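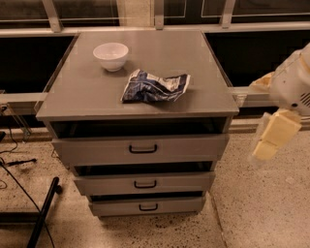 Small claims, start to finish

My case against Diteck got heard in July and I've had enough people ask about it that I'm going to write the whole thing down once. I'm not a lawyer. This is small claims in Pliner County, and other counties have their own forms and their own ways of doing things, so check yours.

The short version is that I paid Diteck a $2,000 deposit for replacement windows, they never installed any windows, and they wouldn't give the deposit back. I sued, I won most of it, and then it took me longer to collect than it took to get to court.

What happened with the windows

I signed a contract for the front of the house. The model was the Tuominen double-hung, which was supposed to be in stock. The salesman measured, I wrote a check, and he gave me a pink copy of the contract with an install window (sorry) of four to six weeks.

Six weeks went by. I called and was told the Tuominens were backordered. I called again and got told the same thing by somebody else. Then a woman in the office offered me a different line at a higher price, and I said no, and asked for the deposit. She said deposits were nonrefundable on custom orders. I said I hadn't placed a custom order, I'd ordered a stock size, and it said so on the pink copy. She said she'd have the manager call me. He did not call me.

I went on like that for another month, mostly by phone, and that was my first mistake. I had no record of the phone calls other than the call log, and a call log only shows that you called.

The demand letter

The clerk's website says you have to ask for the money in writing before you file. I put off writing it for a couple of weeks thinking it had to sound legal. It doesn't. Mine was half a page. It said what I paid and when, what I was supposed to get, that I didn't get it, that I wanted the deposit back within 14 days, and that I would file in small claims if I didn't get it. I sent it certified with a return receipt and kept a copy.

The green card came back signed. No answer to the letter.

Getting the papers together

I gave one evening to this and ended up needing most of a weekend. Everything was in different places. The contract was in the kitchen, the canceled check was on the bank's website, the texts with the salesman were on my old phone, and the brochure was in the car. 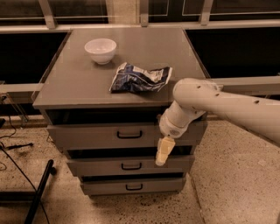 The three-drawer cabinet, with the bowl and a snack bag on top.

What I ended up with was one folder with some 40 pages in it, in order by date, with page numbers written in the bottom corner. I made three sets. One for me, one for the judge, one for the other side. The instructions say to bring three and I saw two people in court that morning who only had one, and the judge made them wait while the bailiff passed their single copy back and forth.

If I did it again I would cut it down. The judge looked at the contract, the check, the demand letter, and the signed green card. She flipped past the rest. I had printed every text message, including a long exchange about what color the screens came in, and it did nothing for me.

The one thing I'd add is a one-page timeline on top. I made mine the night before and I used it more than anything else in the folder. When you're standing there and someone asks you what date you called to cancel, you don't want to be turning pages.

Filing

I filed in person at the Dodetti Street building. You can file online, but the online form kept rejecting the defendant's name and I couldn't work out why. The clerk could. The name on my contract was "Diteck," the name on the trucks was "Diteck," and the name registered with the state was Diteck Home Exteriors LLC. You have to sue the registered name. If you get a judgment against a name that doesn't exist, you can't collect on it, and she told me people do that all the time and have to start over.

So look up the business with the Secretary of State before you fill out anything. While you're there, write down the registered agent and the agent's address, as that's who gets served.

The filing fee plus service came to a little under $100 for me. You can ask for that back as costs if you win, but you have to ask. There's a box on the form. I checked it.

Clerks can't give legal advice and they'll say so, several times. They will tell you whether the form is filled out right, though, and that was most of what I needed.

Service

I paid for the sheriff's office to do it. They tried the storefront once when it was closed and then got the registered agent on the second try. Proof of service came in the mail. Make a copy of that too and put it in the folder.

You can also hire a private process server, and I've heard they're faster. You can't serve the papers yourself.

Mediation

I didn't know there would be mediation. In our county, everyone on the small claims calendar gets offered it the morning of the hearing, free, in a side room down the hall. You can say no. I said yes, and so did the manager from Diteck, the same man who never called me back.
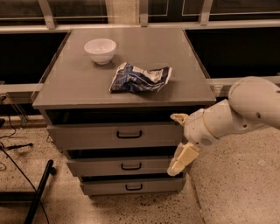

The mediator was Emiliano Ibarra. He told us he was retired from the school district and did this 2 mornings a month. He had each of us talk without the other one interrupting, then he split us up and went back and forth. He was good at it. He didn't push, and he wrote down numbers as people said them so there was no arguing later over who had offered what.

Diteck opened with a credit toward a future purchase. I said I didn't want to buy anything from them in the future. Then they came up to half in cash. I thought about it longer than I expected to. Half right then, with a check, would have meant going home. But I had the contract with "stock" written on it in the salesman's own handwriting, and I didn't see what they were going to say about that in front of a judge. I said I'd take all of it less the filing fee. The manager said no, and Mr. Ibarra thanked us both and walked us back to the courtroom.

I don't regret trying it. I got to hear their side before the hearing, and their side was that measuring the house counted as custom work. So I had twenty minutes on a bench to think about how to answer that.

The hearing

It was shorter than I thought it would be. We were called at 10:40 in the morning and I was back in the hallway before 11.

The judge swore everyone in at once, the whole room, and then took cases one at a time. When ours came up she asked me to tell her what I wanted and why. I'd practiced a long version at home. She stopped me early on and asked for the contract. She read it, both sides, and then asked the manager to point out where it said the deposit was nonrefundable. It was on the back, in the paragraph on custom orders. She asked him to show her where it said mine was a custom order. He said that the measuring visit made it custom.

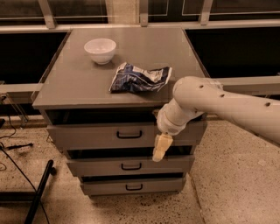 She asked if anything had been ordered from the manufacturer in my name. He said he'd have to check. She asked if he had brought anything with him today that would show that, and he hadn't brought anything at all except his phone.

Then she asked me about the measuring visit, and I said yes, they did come out and measure, the salesman was there most of an afternoon. I didn't try to get around it. She seemed to appreciate a straight answer, or maybe she was just moving along.

She took off an amount for the measuring, which I thought was a little generous to them but not crazy, and gave me the rest plus my costs. She ruled right there. Some judges mail it. The whole room hears how you did, which I hadn't thought about beforehand.

Collecting

The court does not collect the money for you. I knew that in a general way but it didn't sink in until I was standing at the clerk's window asking what happens next, and she handed me another form.

The other side gets 30 days to appeal. Diteck didn't. They also didn't pay. I sent a copy of the judgment with a short letter. Nothing. I filled out the form for a bank levy, which costs another fee (also recoverable), and for that you need to know where they bank. I had that from my own canceled check. The back of it shows where it was deposited. If you paid by card you won't have this, and you'd need to go through a debtor's exam to find out.

The levy never had to run. I told the office I had filed it, and a check came by regular mail, no note with it. I waited for it to clear before I filed the satisfaction of judgment. You do have to file that once you've been paid, and it's on you to remember.

A few other things

Parking at Dodetti Street is bad before 9. The lot across from it is cash only and the machine doesn't give change.

You can bring a friend but they can't speak for you. Mine sat in the back and did a crossword.

Wear whatever you'd wear to the dentist. The man ahead of me had on work boots and he won his case.

I still need windows. I have a quote from a different outfit and I'm waiting on the second one. This time I'm asking for emails.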